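I finally sorted out the earbuds. It took most of an evening, and I'm writing it up mainly so I remember what I decided, since I will have forgotten by August.

The problem is a familiar one. Over the years I've ended up with more earbuds than ears. Some came with phones, some were gifts, and one set I bought at the airport in Plaltville when I'd left mine at home. They all live in small rounded cases, and the cases all end up in the same drawer with the lip balm, the spare keys and the batteries. When I want to listen to something on the way out the door, I grab whatever comes to hand and find out on the bus that it holds one bud and no charge.

So I picked a clear surface and emptied everything small and round onto it. The marble pattern isn't ideal for this – pale things disappear into the pale streaks – but it's flat and the light is good. The baskets at the back I left alone. They're a separate job.

My rules were simple:

- Every bud comes out of its case before anything gets put away.
- Buds get matched by color first, then by shape.
- A case with no buds goes in a bag for recycling.
- A bud with no partner gets 40 days in an envelope, then it goes too.

The first rule is the one I used to skip. I'd open a case, see something inside, and close it again. That's how I once carried a left bud from one set and a right bud from another for a whole week. They both fit. Neither one would connect.

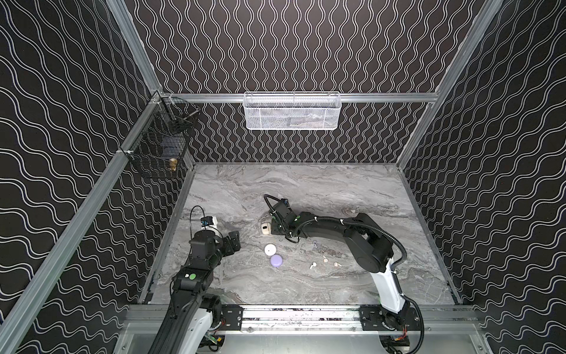
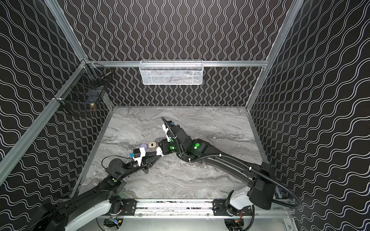
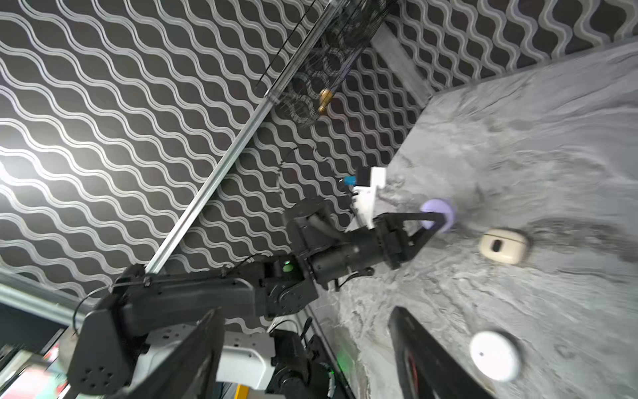 *Marble-patterned top, wavy-line walls. The open earbud case and the three loose buds are in the first picture; the lavender ball is in the last.*

Matching by color works better than I expected. Beige and white look alike in a drawer, but put them next to each other and you can tell right away. Stem length is the next thing to check. After that I look for the tiny L and R, which on my older sets have mostly worn off. For those I hold the bud up to my ear and see which way it wants to sit.

Cleaning came next. I use a dry, soft toothbrush on the mesh and a wooden toothpick around the rim of the tip. I don't use any liquid. The inside of the case gets the same brush, because lint packs down over the charging contacts and then the bud sits a hair too high to charge. I had written off one set as dead, and lint was the whole trouble.

For storage I went with a shallow tray from Hallimholm. It cost less than 5 dollars and it has dividers, though I'd have liked one more slot. The cases sit in it with the lids closed, and the little round containers go along the side. I use those for spare tips. I wrote the tip size on a scrap of masking tape and stuck one under each.

I also put a dot of nail polish inside the lid of each case and a matching dot on the stem of each bud. It isn't pretty, but nobody looks in there except me.

The tray is now on the shelf by the door. The drawer still has the keys and the batteries in it, and a charging cable that doesn't fit anything I own. I'll do the cables next, probably on the same tabletop, and I need to buy more masking tape before then.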